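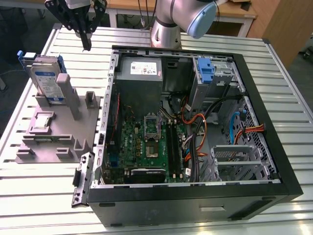
Club Notes: The Rebuild Project, One Term On
By Ghazal Taheri
Sep 7, 2019

Parents keep asking me when the robotics club will have something to show, and I keep giving the same unsatisfying answer. So I'll try to put down where the Rebuild project stands, including the parts the grant application skipped over.

The idea came out of the Golestani Challenge, which asks student teams to have a robot arm put parts back into a desktop computer. Processor, memory, hard drive. The flyer called it "a task any repair shop does before lunch." I'd like to meet whoever wrote the flyer. Repair shops use people, and people can feel when a memory stick is in crooked.

We signed up in May with 70 points available and a rule book that reads as if it had been edited on a bus. Points are given for each part seated. There is a deduction for "damage," which is not defined. I wrote to ask whether a bent pin on the socket counts and was told the judges would use their discretion.

The students, to be fair to them, have done more thinking than the adults. Their best decision so far was to stop hunting for parts on a bare tabletop and print a tray. The processor gets a square pocket, the memory gets a long slot, and the drive stands up in its blue caddy at the back. The arm always knows where to go. My objection, which I raised at the spring meeting and will raise again, is that a tray like this solves half the problem by removing it. A broken computer on somebody's desk does not come with a tray. Ghazal Pakzad, who mentors the build group and with whom I am constantly confused on the sign-in sheet, thinks I'm being unfair and that factories use fixtures all day long. She has a point. I still want to see one run with the parts moved over an inch.

Then there are the cables. The case is an ordinary black tower with a Dell board in it, laid on its side with the panel off, and the wiring goes wherever it likes. In the team's planning document the cables get one line: "Keep clear of gripper." Two dark fingers are fine for lifting a drive out of a slot. I have doubts about how they'll do next to a loop of power cable, and I'd like somebody to write down a plan before competition day.

Wenex has offered to host a practice day at its Grestau site, and we've accepted. Please don't read too much into this. Their letter mentions "full autonomy by winter," and I did not write that, nor did any student. What the team has promised is 6 logged attempts per part before anyone uses the word "works." Failed attempts go in the log too.

We have 4 places open on the build group this term. No experience needed, but you should be willing to sit through a lot of small adjustments. Sign up on the sheet outside the Ostedano room, and please print your last name clearly, especially if your first name is Ghazal.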